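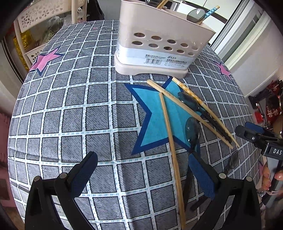 11/5/21 — handling rules, utensil task

Went through the draft rules for Clava again before more collecting. Keeping these:

Both grippers stay in the operator's hands until the episode is closed. Jaws open before each approach. One utensil per grasp. Chopsticks count as singles, even a matched pair.

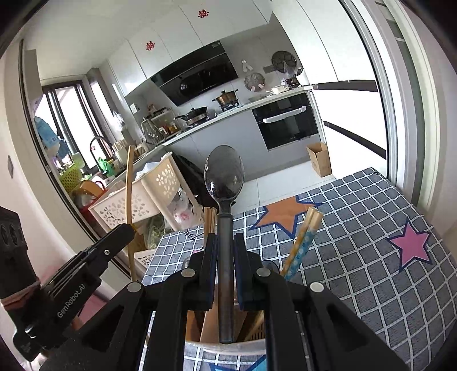
Lahtinen, bench notes, data collection

Spoons: pinch the handle, never the bowl. Pause with the spoon upright, then release. Wipe the finger pads every 20 episodes — Pendimeo asked for 14, still open.

Total on the sheet is 1,245, of which 190 need relabeling under the new rule. Do those before December.
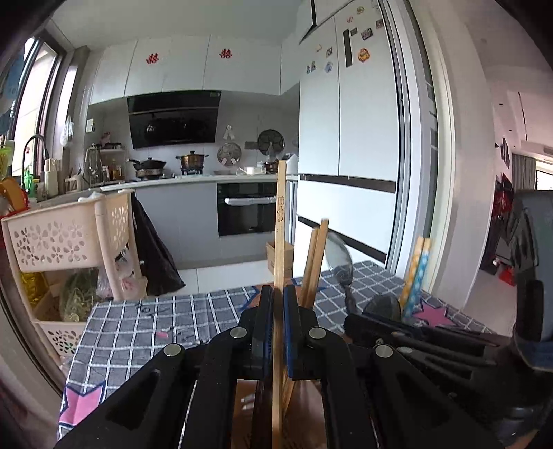 Grasp on a tall wooden stick, pads closed.

To do: add a line on scissors to the draft.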